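Section 2: Setting Out the Cups

Welcome to the fun part! Once the table surface is flat and clean, you can start working with the Ruseo pair, one white cup and one black cup. Set aside some 16 minutes for your first try. It gets much faster.

1. Wipe the surface with a soft cloth. Crumbs make a light cup wobble, and grit scratches the rims.

2. Start with the white cup. Lay it down near the middle of the surface and check the rim for dents.
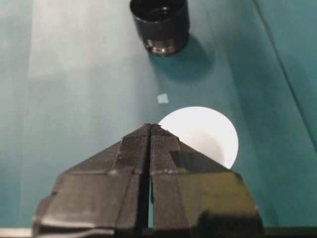 Fig. 2. White on teal, easy to spot.

3. Pick the cup up by its wall, close to the rim, with a light pinch. Squeeze too hard and the rim goes oval (a slightly oval rim will usually spring back if you let it rest).

Caution: Never pull on a cup that sticks. Twist it gently until it lets go.

4. Look inside before you stand it up. Old stickers and bits of packing love to hide at the bottom!
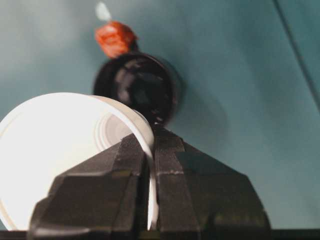
5. Now do the same with the black cup. Dust shows up on the glossy finish right away, so give it a quick wipe with a dry cloth.

6. Stand both cups side by side and leave a small gap between them.

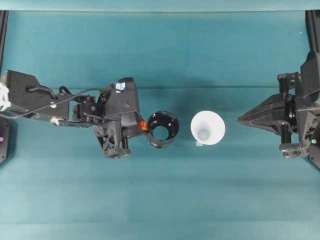 7. Check the gap from directly overhead. If the cups touch, slide one over by its base and look again. A nice even gap makes every exercise in Section 3 so much smoother, and it looks great too.

Note: Hortensia Villalba, who wrote the first version of this guide, likes to swap left and right after each round. Try it both ways!

Storage: Keep the cups in a dry cupboard, open end down.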